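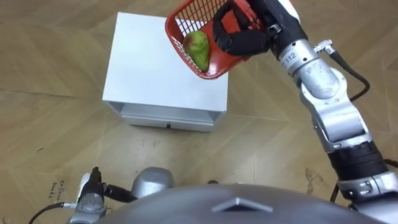 Brolta Regional Cooking Archive
Progress report to the Rathjen Fund
March 26, 2022
Prepared by Aurelia Eberhard, project lead

1. Status

The archive records home recipes from the Pruvura valley, with emphasis on dishes brought in by families who settled there to work in the mills and orchards. Recording is on schedule. Translation is behind schedule. Spending is within the approved budget, with one transfer between lines requested in section 5.

2. Recording

The target for this period was 200 recipes, and it was met in February. Each entry has an audio interview, a written method in the cook's own words, and a standardized version with weights in grams. Where a cook measures by hand or by cup, the original measure is kept next to the converted one.

Soups and filled dumplings make up the largest group. Preserved fruit and vinegar pickles are better covered than we expected at the proposal stage. Breads are thin. Several bakers asked to be recorded after the spring holidays, and those sessions have been moved to the next period.

3. Test cooking

Hyun-seo Joo runs the test kitchen. A standardized recipe is cooked 3 times before release, and the cook is asked to taste the final batch. Most corrections so far concern salt and resting time. The braised cabbage entries needed the most work — the older written versions assume a wood stove and give no temperatures. We now list a pan size and an oven setting for every braise.

Two fermented bean pastes remain in storage and can't be signed off until they have aged. They will be reported separately.

4. Translation and catalog

The catalog holds 3345 ingredient terms across four languages. Spelling variants have been merged where the speakers agreed that the words mean the same thing. Disputed terms stay as separate entries with a cross-reference.

Almost 600 terms still lack an English gloss. The delay comes from the loss of one part-time translator in winter. A replacement has started and is working through the herb and grain names first.

5. Budget

Travel is underspent. Translation will be overspent if the backlog is cleared by summer. We request approval to move the unspent travel money to translation. The total grant amount does not change.

6. Next period

Bread sessions in Fultetti and the upper valley.
English glosses for all remaining terms.
Layout of the first printed booklet (soups and dumplings).
Release forms for the recorded interviews — nine are still unsigned.

Audio files and the current catalog export have been placed in the shared folder. Questions on the test kitchen records should go to Hyun-seo Joo directly.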